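Werkstattbuch, Sonntag, 13. August 2023

Heute war es ruhig in der Werkstatt, ich habe endlich Zeit genommen für den Blechbehälter und die kleinen Sachen, die darin liegen. Ich schreibe auf, was ich gemacht habe und was noch offen ist, damit am Montag niemand zweimal das Gleiche prüft.

Der Behälter ist noch derselbe, den wir im Januar von Arriaga bekommen haben. Gewogen habe ich ihn nicht noch einmal, im alten Eintrag stehen 11 kg, das glaube ich. Die Beschichtung an der hinteren Innenwand ist weiter abgegangen. Oben ist sie noch hell und ziemlich glatt, darunter kommt eine unregelmäßige Kante und dann das blanke Blech, bräunlich grau und stumpf. Mit dem Fingernagel konnte ich an der Kante nichts mehr abheben, also ist der lose Teil wohl schon weg. Ich möchte trotzdem nicht schleifen, bevor wir wissen, welcher Lack das war. Bei Undwood habe ich nachgefragt, bis jetzt keine Antwort.

Der Boden hat viele Kratzer und helle Schleifspuren. Sie stören nicht, man spürt sie kaum mit der Hand. Die zwei kleinen Löcher im Boden sind für mich wichtiger. Ich habe überlegt, ob man sie mit Stopfen schließt. Eine kleine Schraube könnte dort durchfallen und auf der Tischplatte liegen bleiben. Vorläufig lasse ich sie offen, beim Auswischen sind sie praktisch.

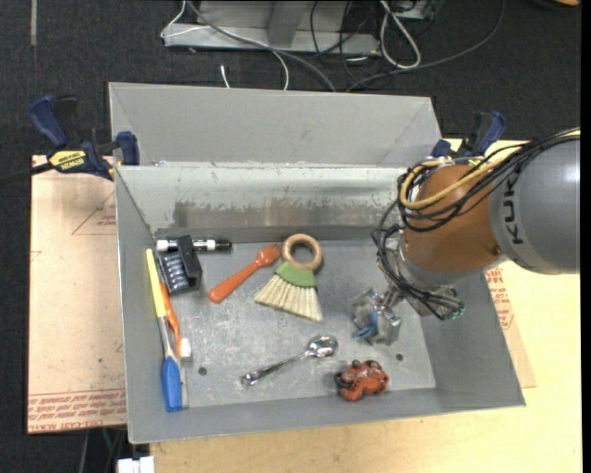
Zum Auswischen: nur mit feuchtem Lappen, kein Lösungsmittel. Ich habe es im Januar mit dem Reiniger von Dokik probiert, und er hat auf einem Probestück einen matten Fleck gemacht. Die Flasche steht jetzt im unteren Fach und ist mit Klebeband markiert. Das Holz vom Tisch verträgt auch nicht viel Wasser, deswegen den Lappen gut auswringen.

Zu den Sachen selbst. Der Marker mit dem weiß-schwarzen Körper bleibt in der Sammlung, ebenso das kleine schwarze Etui und das rote Spielzeug. In die Liste gehören sie unter der Nummer 551, dort war bisher nur »Diverses« eingetragen — das hilft niemandem beim Suchen. Ich habe die Zeile aufgeteilt und für jedes Stück eine eigene Beschreibung geschrieben. Die Liste hat jetzt 2.566 Zeilen, davon sind 13 ohne Lagerort. Diese 13 mache ich nächste Woche, wenn ich an das obere Regal komme.

Offen:
Lack klären, danach entscheiden wegen der blanken Stelle.
Stopfen für die Löcher, Durchmesser noch messen (Messschieber war nicht an seinem Platz).
Etiketten für die neuen Zeilen drucken. Das Papier von Never ist fast aus, bitte zwei Rollen bestellen.
Beim Etui auf die Klappe achten und sie beim Einräumen nicht nach hinten drücken.

Den Lappen habe ich über die Heizung gehängt, er kann dort bleiben.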